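4. The shared seating nook and its refreshment table

4.1 Setting

The third of our sites, the Lalov common room in Dretley, is the smallest of the group and, we must confess, the one in which we most enjoyed spending our afternoons. It is a place where people come to sit down with something to drink, and the fitted bench and its table do nearly all of the work. The residents' diaries, which we collected in June, mention the nook far more often than they mention the larger and rather grander lounge at Beltau, even though the lounge has softer chairs and a good deal more daylight.

Our interest was in the small things that gather wherever people take refreshment together, and in how a place gets put back in order once they have moved on. Earlier writing on shared rooms has tended to look at layout and at rules of use, and has had much less to say about wrappers, tissues and cups. We think this a pity. A crumpled tissue left on a seat will send a newcomer to the other end of the bench quite as surely as a coat laid there on purpose, and several diary entries say as much in plain words.

We have treated the nook as having two parts, the table for drinks and the bench for sitting, and the four views in Figure 8 are meant to be read with that division in mind.

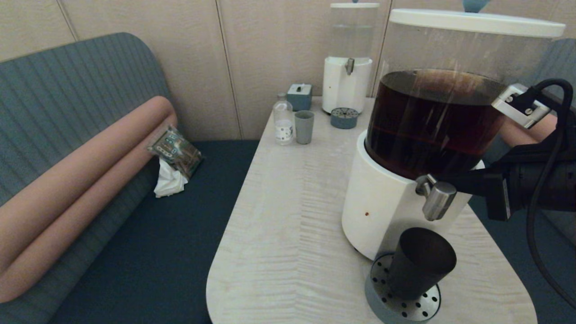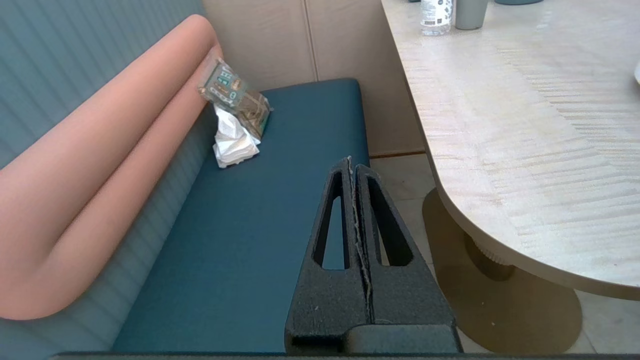
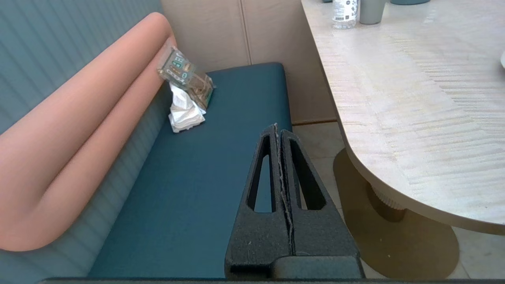
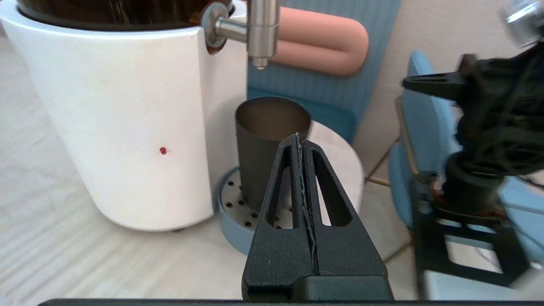
Figure 8. The Lalov nook. First view: the table, with tea in the large dispenser and water in the smaller one, and the bench to the left. Second and third views: the seat and its ribbed backrest, with a packet lying on the cushion. Fourth view: a dark grey cup on its perforated drip tray, beneath the silver spout.

4.2 What the diaries tell us

It will be helpful to begin with the drinks, as most of our diary keepers did. Of the 40 people who kept a diary for us, a great many described fetching a drink first and choosing a seat second, and they were quite particular about the order. One wrote that she liked to have "something in my hand before I have to decide who to sit by", and we have found ourselves repeating the phrase ever since.

Litter on the bench was written about at surprising length. In the nook the diary keepers drew a firm line between rubbish on the table, which they would happily gather up whoever had left it, and rubbish on the seat, which they were inclined to leave alone. Pattinasarany's term for this, "the warm place", seems to us a very good one: a seat with somebody's bits and pieces on it still feels taken, and to clear it is a little like asking a person to get up. The feeling wore off slowly. Ten minutes was the usual wait given in the diaries, though two writers admitted to walking away and coming back later to see whether the things had gone.

Cushions were another matter altogether. Everyone seemed to feel free to move them, and they were pushed along, turned over and tucked behind backs without a second thought. We had expected at least a few complaints on the subject and received none, which may say something about how kindly people feel towards a cushion that belongs to the room and to no one in particular.

The lounge at Beltau, to which we turn in the next section, has separate chairs and no long bench, and its diaries describe the clearing of seats quite differently.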